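Speaker notes: Clear middle, loaded back edge. Laying out a shared work table.
Amarachi Osagie, Eklund workshop session, February

Slide 1. Title

Wait for the door to close. Sound check is done, so no need to ask whether the back can hear.

State the scope in one sentence: where loose objects go on a table that several people use during the same day. Seating, lighting and floor storage are out of scope. Questions on chair height go to the Brudov talk after lunch.

Slide 2. Where the numbers come from

The Ultik log has 2,023 entries. One entry is one object put down on a shared table and left there after its user walked away. Bags on chairs were excluded. Objects on the floor were excluded.

Of these, 495 were drink containers, with bottles, cups and mugs combined. Pause here. The drink group is larger than the tool group, and people usually ask for that to be repeated.

Mention the weakness before someone raises it: entries were typed by hand, and the morning shift logged more carefully than the evening shift. The ratio between object types is usable. The ratio between hours of the day should be ignored.

Slide 3. Zones

Define the terms slowly.

Back edge: the strip farthest from the user, normally along a wall.
Middle: the open surface where hands and tools meet.
Near edge: the strip the user leans over.
Side: any surface beside the table that can be reached without walking.

The rule is that idle objects live on the back edge and the middle holds only what is being worked on. Anything with a screen goes to a side.

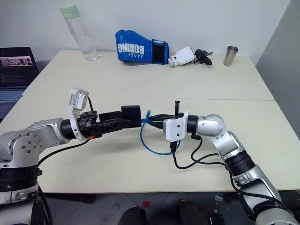 Work in the center, idle items on the far side, laptop at the left.

Point out the mix of items on the far side. A boxing glove and a steel cup have no category in common. Sorting by category was tried in the first version of the layout and dropped after two weeks. Users could not agree which category an object belonged to, and the debate took longer than the putting away.

Sorting by "in use" and "idle" needs no agreement. Say this part from memory, without reading.

Cables: skip unless asked. If asked, the cable follows the work and is allowed in the middle. It is counted with the object it is attached to and gets no entry of its own.

Slide 4. Drinks

Cap on means back edge is acceptable. An open cup is the harder case. The written rule says an open cup stands at one end of the back edge, never between two other objects, so that reaching for something else does not bring a sleeve across it. Steel is preferred to ceramic.

Somebody will propose banning drinks altogether. Ratex did this for a month. Bottles moved to the floor, where they were kicked. Give that result and go on to the next slide.

Slide 5. Joined tables

Two panels pushed together are treated as one surface. The zones run across the join. The back edge belongs to the far panel only, and the near panel carries no storage at all.

Check the join at the start of the shift. Run a flat hand over it. If a step can be felt, adjust the feet on the lower panel. A gap wide enough to take a coin should be closed before any small parts come out of their box.

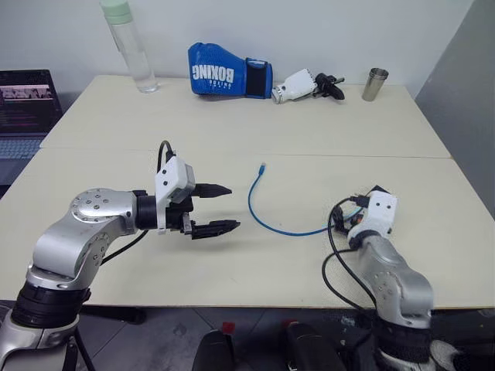
Soft objects are the exception worth spending a minute on. A glove has no stable base, so it is laid on its side with the cuff parallel to the wall. Stood on end it falls forward, into the middle, usually when the table is bumped. The same applies to anything shaped like a hand: lay it down, fingers pointing along the edge, never out toward the user.

Tall objects go at the ends. A tall bottle in the center of the back edge hides whatever is beside it from a seated user, and the hidden object is then logged as missing. We had several duplicate purchases from this cause before the rule was written down.

Slide 6. End of shift

Read the steps as printed:

Return idle objects to the back edge.
Remove open drinks from the room.
Wipe the middle, then the join.
Close the laptop or log out.
Leave the back edge in whatever order it is in.

The last step gets pushback. Straightening the row costs time and the log shows no benefit from it. Keep the answer short.

Slide 7. Open points

Matte, pale tabletops show marks early. Dark ones hide small parts. We have no data that settles it, and the Brudov samples are still on loan to the second floor.

Labels on the back edge: not tested. Tape comes off when the surface is wiped.

Time check. If fewer than 4 minutes remain, drop the label question and go to audience questions. The room is needed again at 6, and the projector takes a while to shut down.

Handouts are on the shelf by the exit. The log template is on the reverse.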